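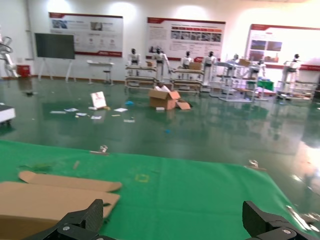

lampblack wrote:
Sorry, but "the oldest people in the village remember it" gets you back to their grandparents at best. It doesn't get you 700 years. I'd like to see one piece of paper from before the Gidetti booklet that says the procession existed.

northaisle
Re: Buneo and the 700 year procession
I never said their memory went back 700 years. I said the villagers have always held that the apostle's relic came to Buneo by boat and was carried up to the chapel, and that the July procession marks it. You can call that tradition or you can call it something ruder, but it's what they hold. The booklet wrote down what was already being said.

lampblack
How do you know it was already being said? The booklet is the first place it appears. Everyone quotes it, including the parish website, the sign by the chapel door and the leaflet from Panagiotou Tours. I've compared the wording. They all have the relic "hidden beneath the third step", same phrase, same order of events. If people had been telling the story for centuries I'd expect more than one version of it. Real village stories are a mess.

plainchant_pete
lampblack has a point about the wording but the leaflet doesn't prove much. Tour firms copy whatever is lying about.

Has anybody got the booklet to hand? Mine is the later printing and I was told the first one was shorter.

lampblack
The first one is 34 pages. I have it in front of me. The bit about the relic takes up less than one of them and it begins "it is believed in Buneo that". No source. The rest is a history of the building, which is decent, with proper references to the diocesan papers, and then a list of feasts. So the author knew how to give a reference and didn't give one for this.

In the later printing "it is believed" has gone and it's all stated flat. Boat, storm, third step, the lot.

northaisle
An author not giving a reference for something he was told in somebody's kitchen isn't a scandal. What would you want him to cite?

lampblack
Whoever told him. Even "an old parishioner" would be something.

quietvespers
Can I ask a stupid question? Which part are we arguing about? There seem to be a few things going on:

whether there is a relic
whether it is what they say it is
whether it came by boat
whether the procession is as old as the sign says

I was at the procession once and found it very moving, and I wouldn't be bothered if it turned out to have started in my great-grandmother's day. I would be bothered if the relic was made up.

plainchant_pete
Good question and not a stupid one. I'd say the thread began with the procession and wandered. My own view, for what it's worth:

There's a relic, in the sense that there's a small sealed case and the clergy treat it as one. I've seen it brought out. What's in it I couldn't tell you and nor could anyone standing where I was.

Whether it belongs to an apostle is past anyone on here. There are a great many fragments in a great many churches and the paperwork for most of them is thin. I don't lose sleep over it, but I wouldn't put it on a sign either.

The boat I don't believe. Buneo is a long way up from the water and Zokia, which has the harbour, has no such story. You'd think the place where it landed would have something to say.

northaisle
Zokia does have something. There's a chapel by the harbour with the same dedication.

ropewalk
Same dedication as half the chapels on that coast. It's a fishing village and he was a fisherman's saint. If Zokia had a relic pass through it they'd have had a procession of their own and been arguing with Buneo about it ever since. I grew up one valley over. Those two villages argued about a well. They'd have argued about this.

lampblack
Now that is the best evidence anybody has offered so far, and I'm only half joking.

northaisle
It's an argument from silence, and you'd jump on me if I used one.

Look at it from the other end. The chapel was rebuilt after the fire and the accounts mention wax "for the walk". That's in the booklet too, in the part you said was decent. What walk?

lampblack
I saw that. It says wax for the walk and it says nothing about a relic, an apostle or July. Every parish in the region had walks. They walked the fields in spring, they walked the boundary, they walked to each other's feasts. You'd need the date of the payment, and the booklet doesn't give it.

I'm happy to be shown wrong here. If the payment falls in the right week I'll say so.

quietvespers
Couldn't somebody just ask to look at the accounts?

ropewalk
They're with the diocese. I wrote and asked. Got a nice reply saying the Buneo bundle was out for rebinding and to try again later. I tried again later and got the same nice reply.

plainchant_pete
Rebinding can take an age. I wouldn't read anything into it.

ropewalk
I'm not reading anything into it. I'm saying I haven't seen the accounts and neither, I think, has the person who wrote the sign.

saltandoil
New here, been reading along. I do the candles for our own feast so the wax caught my eye. How much wax? If it was a few pounds you're looking at a field blessing or something of that sort. If it was a big payment then it was a proper procession with everyone carrying one. You could tell a lot from the amount even without the date.

lampblack
"4 pounds of wax for the walk." That's the whole entry as printed.

saltandoil
Then it's small. You would get about 40 tapers out of that if they were thin ones, and Buneo turns out far more people than that now, by the sound of it. Mind you, if only the clergy and the confraternity carried them it would do. So I've talked myself back round to not knowing.

northaisle
Thank you for being fair about it. It could have been the procession, in a smaller form. Things grow.

lampblack
It could have been. It could also have been a walk to Zokia for their feast, which would be a fine irony. What I object to is going from "could have been" to a painted sign with a number on it. Where does 700 come from? Nobody in the booklet says 700. The first printing says "for many generations". The later one says "for centuries". The sign says 700 years, and then the tour leaflet says "over 700 years", so it has got older again between the chapel door and the car park.

plainchant_pete
I think it's the date of the lower part of the apse. There's a stone. Somebody has taken the age of the wall and given it to the procession.

lampblack
I hadn't thought of that. Yes, very likely.

northaisle
If the wall is that age then people have been worshipping there for that long, and I don't see why they wouldn't have kept their patron's day.

ropewalk
His day, yes. His day isn't in July though, is it? The July date is supposed to be the arrival of the relic. So the age of the wall can tell you how long they might have kept the ordinary feast and it tells you nothing whatever about the other one.

Also, was he always the patron? The dedication on the older map is to the Mother of God. I've only seen a bad copy so I won't swear to it.

northaisle
You'd better not swear to it, then. Chapels had more than one dedication.

quietvespers
I've got a practical question to drag it down a level. My aunt wants to go this summer and she has a Panagiotou booking form dated 24 May 2023 which says pilgrims "will venerate the relic privately". Is that right? When I went, it was carried past and then put away, and we weren't let near it.

plainchant_pete
Hasn't been the case any time I've been. I'd have her ring the parish and ask before she pays a deposit. The parish is very straight about what's on offer, whatever you think of the sign.

saltandoil
Agree, ring the parish. We had a coach firm promising people they could light the lamp at our feast. First we'd heard of it.

northaisle
On that we can all agree. I don't care for the leaflet any more than lampblack does. My quarrel is with treating the people of Buneo as if they'd cooked something up. I've sat with them the night before, and they are not doing it for coaches.

lampblack
I don't think they cooked it up. I think somebody wrote "it is believed" in a booklet, in good faith, and it was read out from the steps every summer until it was what everyone had always known. I've seen it happen with a hymn in my own parish that people swear is ancient. I remember it coming in.

northaisle
And did people stop singing it when you told them?

lampblack
No. One of the altos stopped speaking to me.

ropewalk
I'll write to the diocese again after the summer. If the bundle is back I'll ask for the wax entry with the date and the name of whoever was paid, and see if there's anything in the Zokia bundle for the same year while I'm at it. Might be worth somebody else asking for the visitation reports, because a bishop coming round would have listed any relic in the place and I'd trust his list before I trusted a sign.

plainchant_pete
I can do the visitation reports. There's a printed index, though the part for the hill parishes is poor.

northaisle
Please post whatever you find, both of you, even if it goes against me. And if there's a relic on the list I expect to hear about that as loudly.

lampblack
You will. I'd want to know which relic, mind.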